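About Nilo

Nilo provides prepaid card accounts and payroll cards to small employers and the people who work for them. The company is a program manager. It is not a bank. Customer balances are held at a partner bank under a pooled account structure, and Nilo keeps the ledger that records which part of the pool belongs to which cardholder. The name of the partner bank appears on the back of every card and on the first page of the cardholder agreement.

What we do

An employer that pays wages by check has to print, sign, deliver and reconcile each one. An employer that pays by direct deposit needs every worker to have an account somewhere. Nilo issues an account with a routing number and an account number to any worker who passes identity checks, and loads wages to it on the employer's pay schedule. The worker can spend by card, withdraw cash, send an outgoing transfer to another account, or leave the money where it is.

At present 957 employers run at least one pay group through Nilo. Most have fewer than 22 workers. The product was built for that size, and some parts of it (the manual approval step before each load, for example) make little sense for a company with its own payroll department. Larger employers may still apply, but they should read the section on load limits in the employer terms first.

How the company is set up

Nilo has three operating units.

Pundudeo is the ledger. It records every load, purchase, reversal, fee and transfer as a pair of entries, and it does not allow an entry to be edited after posting. Corrections are made by posting a second pair. Cardholders sometimes see this as two lines on a statement where they expected none, usually after a merchant voids a sale on the day it was made. The balance is correct in both cases.

Valdovinos is the disputes and error resolution desk. It takes reports of unauthorized charges, cash machine errors and missing loads. Reports can be made by phone, by mail or from inside the account. A report made by phone is logged when the call is answered, and the reference number is read out before the call ends. Please write it down. The desk can search by card number, but a search by reference number is faster and gets the caller to the person holding the file.

Mutus is the employer portal. Pay files are uploaded there in fixed-width or comma-separated format. A file received before 3 p.m. Central is processed that business day. A file received later is processed the next business day. The portal rejects a file as a whole if the control total does not match the sum of the lines. It does not accept part of a file. Employers have asked for partial acceptance more than once, and the answer so far has been no – a partly paid group has caused more errors in testing than a group paid an hour late.

Fees

The account has no monthly fee while at least one wage load arrives in each statement period. Purchases carry no fee. Cash withdrawals at in-network machines carry no fee. Withdrawals at other machines carry the fee shown in the schedule, plus whatever the owner of the machine charges, which Nilo does not set and cannot refund. A replacement card sent by standard mail is free once per year.

Employers pay a flat charge per pay group per month. There is no charge per worker. The charge is the same whether the group is paid weekly, every two weeks or twice a month.

Nilo earns part of its income from interchange, the amount a merchant's bank pays when a card is used. It does not sell cardholder transaction data.

Security and controls

Access to the ledger is limited by role. No single employee can both create and approve a manual adjustment. Logs of manual adjustments are reviewed every month by a person outside the unit that made them. Cardholders can lock and unlock a card from the account screen, and a locked card still receives loads.

Account alerts are off by default, with the exception of the alerts for a changed address, a changed phone number and a new transfer destination. Those three cannot be turned off. All other alerts can be set by amount or by type.

Staff and locations

Nilo employs 105 people. The disputes desk and the ledger team share one office. Card production and mailing are done by an outside vendor under contract, and card stock is counted at the start and end of each shift. Remote staff work from company equipment only. The desk is staffed six days a week, and lost or stolen cards can be reported at any hour through the automated line.

Open positions are listed on the careers page. Most are in ledger operations and employer onboarding. A background in banking is useful for the first and is not required for the second.
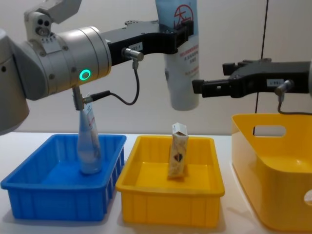
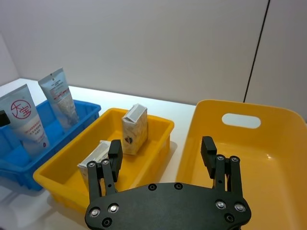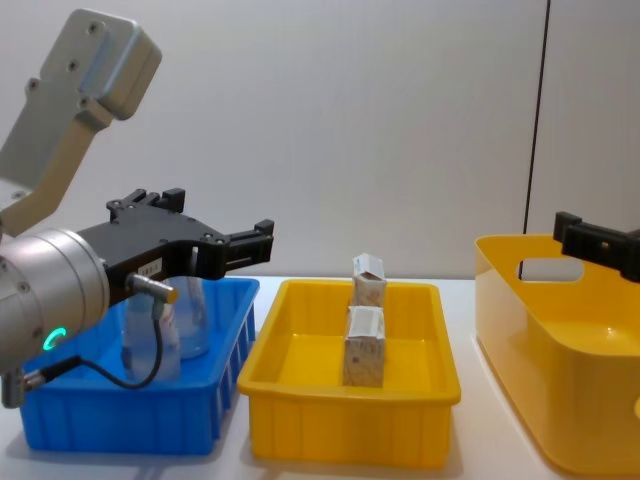
Comments from employers

We switched one pay group in September and left the other on paper checks until the new year, which I would suggest to anyone with two groups. The first file was rejected over the control total. Our old software counted a voided line, so the total was off by that amount and it took me most of a morning to find it. After that the loads posted on schedule. I would still like to see the rejection message name the line instead of only giving the two totals.
– Office manager, Mutus portal user

Contact

Cardholders should use the phone number on the back of the card. Employers should use the message center in Mutus, which routes by pay group. Press and vendor mail may be sent to the general address in the footer. Please do not send card numbers or pay files by email. Messages that contain them are deleted on receipt, and the sender is asked to upload through the portal.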